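St Brendan's Church and Hall, Roreck
Annual safety walk-round: checklist with comments

Carried out in January by Lise Perron and Carter Gill. Copy to the parish priest and to Kendra Marchand at the parish office.

Key: OK / Action / Not checked

CHURCH

1. Main doors open fully and are unlocked during Mass: OK
Both leaves checked. The left bolt is stiff but moves by hand.

2. Side door by the Lady altar clear: Action
Spare kneelers stacked inside the door. Moved on the day. They need a permanent place, and the sacristy cupboard is full.

3. Seating within the permitted number (180): OK
Extra chairs at Easter and for ordinations or funerals must stay out of the centre aisle.

4. Candle stands steady, sand trays filled: Action
The stand at St Joseph has one short foot and rocks. Take it out of use until mended. Réjean Hawthorne has offered to look at it.

5. Thurible and charcoal: OK
Metal bucket with lid in place in the sacristy. Altar servers to be reminded that spent charcoal goes in the bucket and stays there overnight.

6. Sanctuary steps and carpet: Action
Carpet lifting at the second step, on the ambo side. Taped for now. Quote from Trasside to relay the whole run is 2,876, and a repair to the one step would be much less. Ask for that price separately.

7. Choir gallery: Not checked
Key not available. Brock Beaulieu to arrange a time. Handrail was noted as loose last year and we have no record of it being fixed. 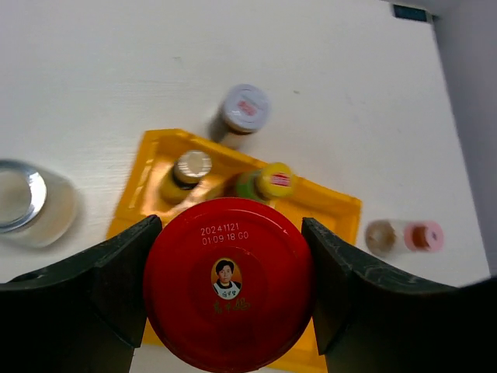 8. Emergency lighting: OK
All units came on when the supply was switched off at the board. The one over the confessional is dimmer than the rest and should be watched.

9. Extinguishers: OK
Service labels in date. The one behind the organ had been used as a doorstop and is back on its bracket.

HALL

10. Kitchen fire blanket: OK

11. Water heater: Action
Limescale on the tap, drips when closed. Put a sign on it until the plumber has been.

12. Stacked chairs: Action
Stacks by the stage were too high. The limit is eight.

13. First aid box: Action
Plasters and eye wash out of date. Accident book present, last page nearly full.

OUTSIDE

14. Path from car park: OK
Moss on the north side, treated in autumn. Grit bin full.

15. Gutters and slates: Action
One slipped slate above the porch. Keep people from standing under it. Parish council has set aside 2,000 for roof work this year.

Items 4, 7 and 15 to be dealt with first. Next look at the open items in 20 days, starting from the sacristy door at 10 a.m.

Signed: L. Perron, C. Gill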